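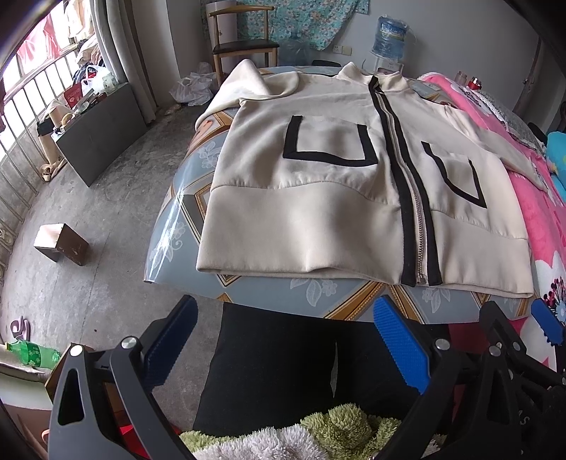 How do ski jumpers fly so far?

Have you ever jumped off the bottom step of the stairs and felt, just for a moment, as if you were flying? Now imagine doing that from the top of a hill, with a long ski on each foot and a crowd ringing cowbells at the bottom. Ski jumping is one of the most exciting winter sports there is, and it's full of brilliant science too!

Going up

Before anybody can come down, they have to get to the top. Big hills often have a lift. At small ones you might have to climb. The practice hill at Stalundale has 172 steps up the side, and the young jumpers carry their skis up every single one of them, several times on a Friday evening. (Good for the legs!)

At the top is a bar that goes across the track. The jumper sits on it and waits for the light to turn green. Then they let go and slide off into a steep track called the in-run.

The in-run

The in-run has two grooves in it, one for each ski, a bit like tram lines. The jumper crouches down as low as they can, with their chest close to their knees and their arms stretched out behind. This lets the air slip over them easily. If you've ever put your hand out flat in the bath and pushed it through the water, then turned it sideways and tried again, you'll know how much difference shape can make.

On a big hill, jumpers can reach nearly 90 kilometres an hour by the end. That's faster than a racehorse!

Take-off!

The end of the in-run is called the table, which is a funny name because it isn't level. It slopes slightly downwards. So jumpers don't get thrown up into the sky like a skateboarder on a ramp — they have to push themselves off with their own legs, at exactly the right moment. Push too early or too late and some of that lovely power is wasted.

In the air

Once they've taken off, jumpers lean right forward over their skis and spread the tips apart to make a big letter V. Years ago everyone kept their skis side by side. Then some jumpers tried the V, and the judges didn't like the look of it at all and took marks off. But it went further! The V shape catches more air underneath, and the air pushes up on the jumper and the skis. This push is called lift, and it's what helps to keep birds, kites and aeroplanes up too.
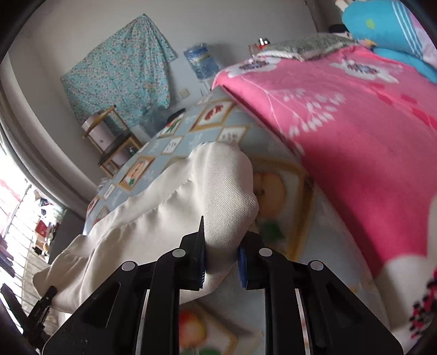 One reader wrote in to ask whether it would help to flap your arms. What a good question! Sadly, it wouldn't. Our arms are much too small and our bodies much too heavy, and all that flapping would make you wobble. Jumpers keep their arms still by their sides and make tiny movements with their hands to stay steady.

You might think jumpers are very high above the ground, but the hill slopes down underneath them, so they're often only a few metres up. They follow the curve of the slope all the way down.

Landing

The best way to land is with one foot in front of the other, knees bent and arms out to the sides. It's called a telemark landing, after a part of Norway. It looks smart, and the judges give better marks for it.

Who wins?

It isn't always the person who goes the furthest! Jumpers get points for distance and points for style. Every hill has a line across it called the K-point. On a normal hill, landing right on the line earns you 60 points, and each extra metre is worth 2 more. Land short, and you lose points in the same way.

Then there are the style judges. There are five of them, and each can give up to 20 points. The highest and lowest scores are crossed out and the other three are added together.

Wind matters as well. Wind blowing towards the jumper helps to hold them up, so they lose a few points for it. Wind from behind pushes them down, so they get some points back.

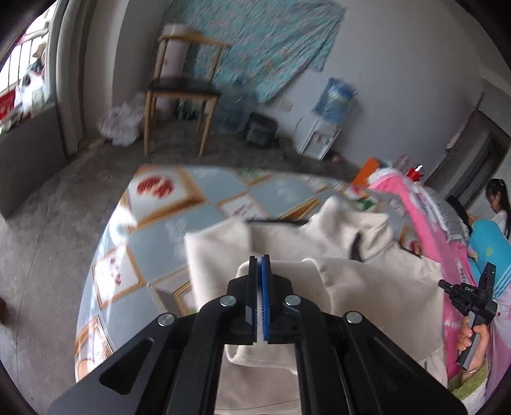

Soft folds of cream fabric.

Why are the suits so snug?

A baggy suit would work a bit like a sail and give its wearer extra lift. That wouldn't be fair, so there are strict rules about how closely the suit must fit and how much air can pass through the cloth. Officials check the suits at competitions, and a jumper whose suit breaks the rules can be disqualified.

Could I try it?

Yes, perhaps! Some clubs have tiny hills for beginners, and children of 8 or even younger can start on them with a coach. The first jumps are so small that you're in the air for about as long as a hiccup. Don't build your own jump at home, though. Proper hills are shaped very carefully to make landing safer.

Try this

Fold a paper aeroplane and throw it five times, measuring how far it goes. Now make the wings wider and throw it five times more. Which one stayed up longest? Try it again in front of a fan and see what the wind does.

Words to know

In-run: the steep track at the start
Table: the end of the track, where jumpers take off
Lift: the upward push from the air
K-point: the line used for working out distance points
Telemark: a landing with one foot in front of the other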